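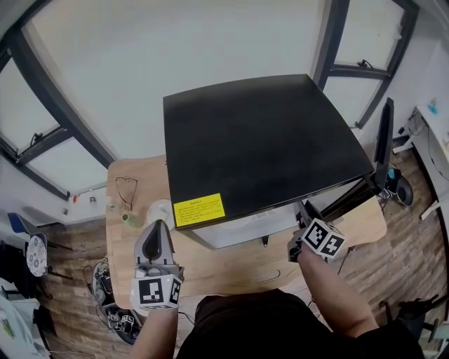

Fuvent: par de pinzas de mano para registro de tareas a dos manos

Inicio | Equipos | Normas de uso | Recambios | Descargas | Contacto

Referencia Fuvent 22. Se suministra por pares (izquierda y derecha) con un cubo de marcadores por pinza, soporte de cámara para la cabeza y ejemplar impreso de las normas de uso Bondusik.

El operador sujeta una pinza en cada mano y realiza la tarea con ellas: abrir una puerta, mover un plato, recolocar un aparato sobre la mesa. Las cámaras de las pinzas y la de la cabeza graban el movimiento, que después se emplea para entrenar brazos fijos con la misma geometría de dedos. El equipo no lleva accionamiento. La fuerza de cierre la pone la mano del operador, y por tanto la mayoría de las precauciones tienen que ver con la persona y con el puesto de trabajo.

Esta página recoge las características principales y un resumen de las normas que acompañan al producto. La versión completa está en el apartado Descargas y es la única válida para auditorías.

Contenido de la caja

- Pinza izquierda y pinza derecha, carcasa gris.
- Dos cubos de marcadores en blanco y negro, ya montados.
- Soporte de cabeza para cámara, con banda ajustable.
- Dos juegos de dedos de recambio.
- Llave para los tornillos del cubo.
- Plantilla de comprobación de marcadores.
- Hoja de registro de sesiones, bloc de 100 páginas.

Los cables de datos se piden aparte, en la longitud que necesite cada puesto.

Normas de uso: antes de la sesión

El puesto se prepara con los objetos de la tarea ya colocados. Los aparatos eléctricos que vayan a tocarse con las pinzas se dejan desenchufados, salvo que la ficha de tarea indique lo contrario y lo firme el responsable del local. Las etiquetas de advertencia de los aparatos no se tapan ni se retiran para la grabación. Si la tarea obliga a empujar o levantar un equipo voluminoso, la ficha debe indicar su peso y por dónde se puede agarrar.

Los cubos de marcadores se limpian con un paño seco. No se usa alcohol: levanta la tinta de las caras impresas y el seguimiento empieza a fallar de forma irregular, cosa difícil de detectar hasta que se procesan los datos. Una cara rayada o con una esquina despegada obliga a cambiar el cubo entero. No se admiten pegatinas impresas en la oficina, aunque el dibujo sea el mismo.

Los cables que no intervienen en la sesión se recogen o se fijan. El operador ha de poder dar un paso atrás sin mirar al suelo.

Antes de la primera toma se abre y se cierra cada pinza por completo varias veces y se comprueba que los dedos vuelven a su posición sin rozar el soporte. Si hay roce, la pinza se retira y se anota en la hoja.

Normas de uso: durante la grabación

La cabeza marca el encuadre de la cámara superior. Se trabaja con la vista en la zona de contacto y se evitan los giros bruscos del cuello. Las dos pinzas deben quedar dentro de la imagen el mayor tiempo posible, con al menos una cara de cada cubo visible. Cuando una mano espera, espera delante del cuerpo y a la vista.

El agarre se hace con los dedos de la pinza. Terminar el gesto con un dedo propio, aunque sea para enderezar un plato, invalida la toma. En tareas con vajilla o con electrodomésticos de cocina se acerca la pinza despacio, se cierra hasta notar contacto y solo entonces se carga peso. Los electrodomésticos vacíos se desplazan con facilidad al tirar de la puerta; conviene que la otra pinza acompañe por el lateral. 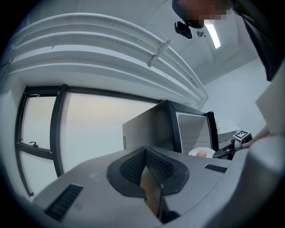

Las rejillas de ventilación de la carcasa se mantienen libres. No se apoya la pinza sobre superficies calientes ni se introduce en hornos o microondas en funcionamiento. Tampoco se sumerge ni se usa con líquidos por encima de 24 grados, límite fijado por el material de los dedos de serie. Para tareas de fregado existe un juego de dedos distinto, que se consulta con el distribuidor.

Cada bloque de grabación dura 23 minutos como máximo. Después se dejan las pinzas en la mesa, se quita el soporte de cabeza y se descansa. La pauta procede de las pruebas internas de Nuttall, la empresa que ensambla el equipo, donde los errores de agarre subían con claridad en bloques más largos. El operador puede parar antes sin dar explicaciones y la toma interrumpida se marca como incompleta. No se borra.

Personas y privacidad

Los rostros que aparezcan en las imágenes se difuminan antes de que el material salga del equipo de captura. Las cámaras de las pinzas apuntan hacia arriba más a menudo de lo que se piensa y recogen la cara del propio operador, el techo y lo que se vea por las ventanas. El consentimiento firmado debe mencionar por separado la cámara de cabeza y las de las pinzas. No se graba con documentos personales ni pantallas encendidas a la vista.

Revisión y conservación

Tras cada jornada se guardan las pinzas abiertas, sin peso encima del cubo. El par no se separa: la pinza izquierda de un juego con la derecha de otro da errores de escala en la calibración. Si un cubo recibe un golpe, se recalibra aunque no presente daños visibles.

La revisión completa corresponde a más de 100 horas de uso anotadas en la hoja, o al cambio de dedos si llega antes. Comprende holguras, caras del cubo, rejillas, sujeción de la cámara y banda de cabeza. El taller de Broswood hace la revisión con recogida y entrega; durante noviembre los plazos son más largos por inventario.

Edición vigente de las normas Bondusik: 12/18/24. Cambia la redacción del apartado de privacidad y se elimina la tabla de ropa recomendada, que pasa a la ficha de tarea.

Preguntas de compra frecuentes

¿Se puede adquirir una sola pinza? Solo como recambio, y hay que enviar también la otra para calibrar el par.

¿Sirve cualquier cámara de cabeza? El soporte admite módulos de montaje estándar. Las normas exigen que el peso total quede anotado en la hoja de sesión.

¿Hay versión para manos pequeñas? Hay un juego de empuñadura reducida. No modifica la posición del cubo ni obliga a recalibrar.

¿Las normas son obligatorias? Para usar el equipo, no. Para que los datos se acepten como conformes con Bondusik, sí, y sin excepciones por tipo de tarea.

Solicitud de precio y disponibilidad en el formulario de Contacto, indicando la referencia y el número de puestos.

© Fuvent. Todos los derechos reservados. Aviso legal | Privacidad | Contacto | Volver arriba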